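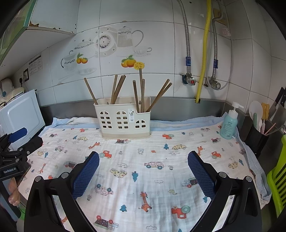
Chopsticks in a cream utensil caddy on a cloth-covered counter, with two hand-held grippers in front.

Kitchen Tips > Planning and Buying > Handling Equipment

Home Tips Storage Planning Contact

Budgeting for Hand-Held Grippers in the Kitchen

The Plunddale household equipment service advises residents and small kitchens to complete a short plan before purchasing gripping or automated handling equipment. The following guidance was prepared by Signe Björklund and applies to manual grippers as well as to powered arms.

Define the task first. Write down the objects to be handled. Thin, round items such as chopsticks place different demands on a jaw than bottles or baskets do. A textured pad is generally preferable for slender wooden items, and a wide opening is of little value if the jaws do not close evenly at the tip.

Measure the counter. Record the depth from the front edge to the wall and the height below any cabinet. Hoses, valves and sockets along the wall should be marked on the plan, as they limit the reach of an arm. Knives should be moved to a separate location before any trial.

Select the container together with the tool. A caddy with a low front compartment allows a lower approach. Leaning utensils cross one another and are harder to take singly; allow space between them where possible.

Set the budget in full. The Notlow hand-held set is listed in our catalog at $189 and includes 2 spare pads. The Bogdan arm is available by quotation only. Buyers should add the cost of replacement pads, a cleaning kit and a storage case. A reserve of 13 percent of the purchase price is recommended for the first year.

Request a trial period. Kasa, our loan desk, lends equipment for two weeks. Loans for July must be reserved in advance. Test the tool on the counter where it will be used, with the usual cloth in place, and note whether the cloth shifts or bunches under the jaws.

Keep the receipt, the pad size and the serial number in one folder. Replacement pads are ordered by size.

Contact the Equipment Desk | © Plunddale | Back to top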